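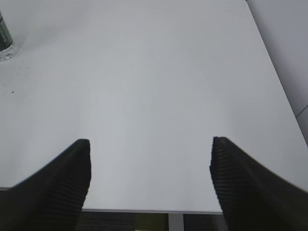
Figure 3. Wrist camera view with the gripper open and the bottle at the upper left.

3.2 Collecting demonstrations

We compared two ways of showing the arm the bottle task. In the first, the operator holds the arm and moves it by hand while the joints are compliant. In the second, the operator stands at a desk and drives the arm with the Vututon handset, watching the wrist view on a monitor. Both operators (Aranda and Chacko) used both methods, and each had 10 minutes of practice before recording started.

Hand guiding was faster to learn, but the operator's forearm often entered the wrist view — a problem for any policy trained on those images. We masked these segments where we could and dropped the rest.

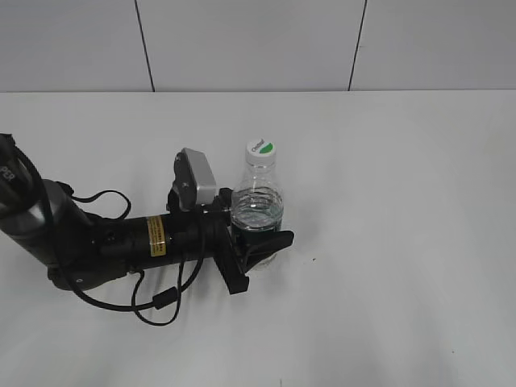

Remote control gave cleaner images and slower approaches. Operators tended to stop short of the bottle, correct sideways, and then move in low, near the base. We kept these pauses in the data, except that any stop longer than 2 seconds was trimmed. Commands and joint positions were logged with the Prorkia recorder and matched to the images by timestamp.

The final set holds 800 demonstrations, split evenly between the two methods. Bottle placement followed the Lozano grid described in Section 3.1, and the operator returned the arm to its start pose after every trial.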